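Good practice for hand-held gripper demonstrations

Hand-held gripper demonstration is a way of recording manual tasks for robot training. A person carries out the task while holding a two-fingered gripper fitted with a camera, and the recording is later used to teach a robot arm the same task. Good practice in the field covers the condition of the tool, the choice and handling of the work area, the consent of householders, and the way recordings are labeled and checked. Most of it is set down in house rules and contract terms that vary from one group to another.

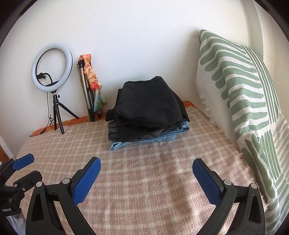 Background

Early demonstration work was done mainly at benches, with plain surfaces and a small number of objects. Tasks such as folding and stacking clothes were later moved into ordinary homes, where bedding, cushions, lamps and furniture share the space with the items being handled. A folded pile on a plaid blanket is harder to separate from its background than the same pile on a gray table, and robots trained only at benches often did poorly in bedrooms.

The move into homes raised questions that bench rules had not covered. One of the first groups to write them down was the Cavley working party, a small body of engineers and field supervisors chaired by Ans Vermeulen. Its guidance, usually called the Cavley notes, has been revised several times. The Prarbridge rules, drafted under Jaanus Lill, follow the same outline but are stricter on consent and on the storage of recordings.

Condition of the gripper

The Cavley notes call for a check of the gripper before each session. The operator opens and closes the fingers fully, confirms that both pads meet squarely, and looks at the joint bolts for any sign of movement. Pads with a worn or glazed surface are replaced in pairs. Replacing one pad alone changes the grip on thin fabric and can cause a garment to turn as it is lifted.

Pads are wiped between homes. Lint is removed from the finger joints with a soft brush, and compressed air is not used near bedding. After 2,000 full closures the fingers are taken off and inspected for cracks, with particular attention to any openings in the finger body. The Orkix training manual adds that labels on the tool should be kept readable, so that a recording can be matched to the unit that made it.

Color is left to the maker. Both sets of rules do ask that the pads contrast with the finger bodies, and that pads of different colors are never mixed on the same tool.

Work area

Household items are left where they are unless they present a hazard. The Cavley notes give lamps, ring lights, cushions and tripods as items that may remain, provided that they stand steadily and the task does not require the operator to reach over them. Anything standing on a mattress needs extra care, because a hand pressed into the bedding can tip it. Power cables are traced by eye before work starts and kept clear of the path of the gripper.

Lighting is not changed to improve the picture. If a lamp or ring light is on at the start of a recording it stays on until the end, and the same applies to a light that is off. The reason given is that a change of light halfway through can be mistaken for a change in the fabric.

Fringed blankets and loose threads are treated as a snag risk. The operator keeps the open fingers above the level of the weave when crossing a fringe and does not close them until the target garment is between the pads.

Handling folded clothes

For a mixed stack, the usual rule is that the operator works from the top down. Light garments are gripped at a folded edge. Heavier items such as jeans are gripped at the thickest part of the fold – the waistband side, if it can be reached – and lifted slowly enough that the layers stay together.

Dragging a stack by its bottom layer is not accepted under either set of rules. Dropping a garment is accepted if the operator then picks it up again without help from the free hand. Nele Brouwer, who compiled the garment section of the Cavley notes, argued that such recoveries should be kept and labeled, and this is now common practice. In a review of 548 laundry recordings carried out for the Prarbridge rules, those with labeled recoveries were kept at the same rate as clean ones.

Consent and privacy

Written consent is taken from every adult living in the home. The Prarbridge rules also require that the householder be shown a short test recording before agreeing. Phones, letters, screens and photographs are turned over or moved out of view by the householder and not by the operator. Clothing may be recorded, but the householder can withdraw any garment at any time.

Labeling and review

Each recording is labeled with the task, the surface, the types of item handled and the unit number of the gripper. Under the Cavley notes, one recording in every 100 is watched in full by a second person. The Sultana archive, which holds recordings from several groups, asks for a higher rate when a new operator joins and accepts the standard rate after the first 200 sessions.

Faults are divided into tool faults, operator faults and labeling faults. Only the first leads to the gripper being withdrawn.

Criticism

Hendrik Mulder has objected that rules written around laundry are being applied to kitchens and workshops, where the hazards are different. Fenna Dierckx has questioned the fixed figure for finger inspection and favors a limit based on measured wear. A separate annex on kitchens is in preparation at Cavley.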